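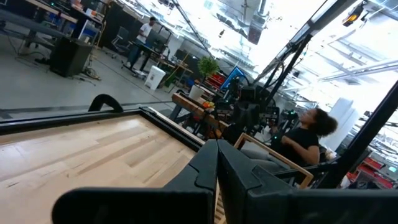
Pale planks inside a black border, grain running on the diagonal.

I promised in the last post to write up the kitchen worktop before the heating went on. It is now November and the heating is on, so half of the readings below were taken later than they should have been.

The top is solid beech, glued up from narrow staves, 1414 mm long, 71 cm deep and 32 mm thick. It came from Konstantinidis, the timber yard on the Mendurcombe road, as an offcut from a longer run. One end was square. The other had been cut by somebody in a hurry and needed a pass with the track saw.

## Movement across the width

Timber hardly changes length as it takes up or loses moisture. Across the grain it changes a good deal, and beech is one of the worse common species for it. If the moisture content drops by 3 per cent between a damp summer and a heated winter, and you allow a quarter of one per cent of width for each of those, 71 cm of beech loses a little over five millimetres. The quarter is a compromise between the radial and tangential figures. My staves are a mixture of both, as they are in nearly every board sold for kitchens.

I check it with a steel rule against two pencil marks on the underside, front and back, always on a Friday evening before cooking. The moisture meter is a cheap pin type and I don't trust its absolute value. It does repeat well, so I use it to compare one reading with the next.

So far the width has gone down by slightly less than the sum predicts. The likely cause is the oil, which slows the exchange but doesn't stop it. A slow top misses the short wet and dry spells and only follows the long ones.

## Fixing it down
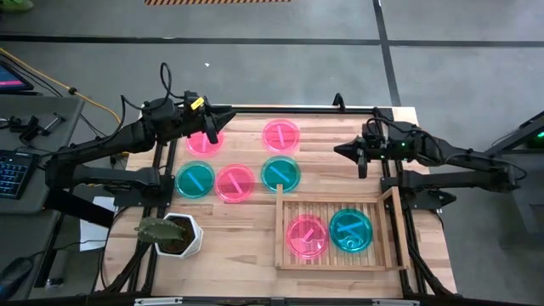

Fixings cause more split worktops than knives or hot pans do. The usual mistake is to screw straight up through a rail into the timber, tight at front and back, and then wait for the first cold month. The wood tries to shrink, the screws hold it, and it opens along the weakest glue line. A butcher-block top surrounded by a black metal rail frame, like the one with the little cactus in its white hexagonal planter, poses the same question in a different form: the metal stays very nearly the same size all year, so the builder has to decide where the change in width is going to go. If the block is a snug fit in summer there will be a gap in winter. If it is a snug fit in winter the block will push against the frame or cup.

In my case there are wooden cabinets underneath and a wall behind. The back edge is fixed and all the movement is sent forwards, where the overhang hides it. I used slotted steel brackets with the slots running front to back, a pan-head screw and a washer in each, done up until the washer just stopped turning by hand. Round holes are fine along the back edge only. Leave a gap at the side walls too. It can be small, as the staves run that way.

## Oil

I used Wutico worktop oil, mostly because there was a tin of it in the shed. The first coat went on thin and was wiped off after a quarter of an hour. Any oil left standing on the surface goes tacky and stays tacky. I did both faces and all four edges, and gave the end grain extra coats until it stopped drinking.

Please do the underside. Achilleas Fragkou fitted a very similar top in his flat and oiled only the face. It cupped enough to rock a chopping board. He took it off, oiled the back and left it on battens for some weeks, and most of the cup came out.

Rags go outside, opened flat, until they are stiff. Oily rags in a heap can heat up by themselves and catch fire.

## Reading the glue lines

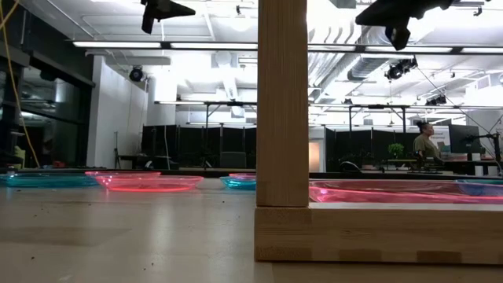 Glued strips and a few darker knots along the face of a blond beam.

Run a fingernail across the joints once the heating has been on for a while. A sound joint may show a faint step, because neighbouring staves were cut at different angles to the rings and so shrink by different amounts. Leave it alone until spring. If you sand it flat in winter you will get the opposite step in summer.

A joint that catches the nail on both sides, with a dark line down the middle, has started to open. Mark the end of it in pencil with the month. If it passes the mark, look at the fixings first.

Eftychia Zacharopoulos wrote to ask whether knots matter. Small tight ones don't, in my experience. A knot with a crack across it near an edge is worth filling with clear epoxy before the first coat, as epoxy won't hold well to oiled timber.

The next set of readings will be in February. I also have the Flornano tap to refit, and its base has been dripping on to the one bit of end grain I couldn't reach.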